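Trinavari Opens Second Year of Chore Trials at Miltgate

FLILTVILLE – Trinavari has begun the second year of its program to measure whether robotic arms can take over routine work in homes, offices and small shops. The research institute announced in February that the new round will run for 12 months at its Miltgate center and will cover tasks such as clearing a desk, folding towels, stocking a low shelf and returning items to their proper places.

The first year produced mixed results, according to a report released with the announcement. Arms working under computer control made 3243 attempts at assigned chores. Performance was strongest in jobs that used the same objects in the same positions each time. It fell sharply when an object was turned, replaced with a similar one or moved closer to the edge of a work surface.

"The question we are asked most often is whether these machines are ready for the kitchen or the stockroom," said Victor Magesa, director of the program. "Our answer at present is that they are ready for certain parts of certain jobs. A household does not buy part of a job."

Much of the work takes place in simulation before any equipment is switched on. Programmers build a room on the computer, furnish it and run a virtual arm through the same chore many times, changing the layout between runs. Desk work is among the task groups carried over from the first year. It involves handling common office items on a tabletop, including keyboards and computer mice, which differ in size, shape and weight.
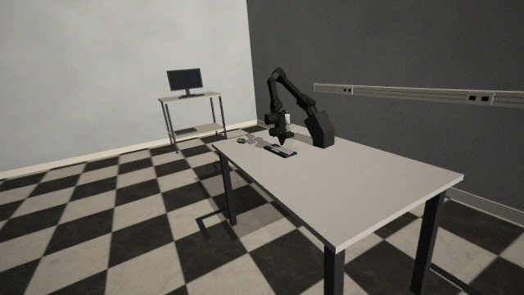 A task is moved to a physical arm only after it reaches a success rate of 70 percent in simulation. The report notes that this standard does not guarantee similar results on real equipment. Friction, worn grippers and uneven lighting all reduced performance in the first year, and towel folding was withdrawn from physical testing after it failed to meet the institute's safety and reliability rules. It will return to simulation under the new plan.

Zoila Lozano, who leads the simulation group, said that the gap between the two settings remains the main subject of study. Her staff will vary floor patterns, wall colors and the placement of furniture more widely than before – a change recommended in the report after several control programs were found to depend on background details that had no bearing on the chore.

The program will also add shop-floor tasks for the first time. Sani, a regional housewares retailer, has agreed to provide product samples and shelf plans from 2 of its stores. No robots will be placed in the stores during the current round, and the agreement does not include any purchase of equipment. Employees will be invited to rank their daily duties by the time and physical effort required.

"Our staff would welcome help with repetitive stocking," said Consuelo Esquivel, operations manager for Sani. "We have made clear that we are not prepared to have employees spend their shifts correcting a machine."

Trinavari will publish failed attempts alongside successful ones. Each record will state the task, the layout, the time taken and the point at which the attempt ended. Jin-sol Cho, who oversees the records, said that attempts needing human help would be listed separately and would not be counted as completed.

The cost of the equipment falls outside the scope of the trials. A separate study of expenses for small businesses is being prepared by Sigita Vītola, an economist at the institute, and will be released after the physical tests have ended.

Fliltville residents may register with the Miltgate center to suggest household chores for testing. Suggestions will be reviewed by program staff, and the selected tasks will be listed in the institute's midyear update.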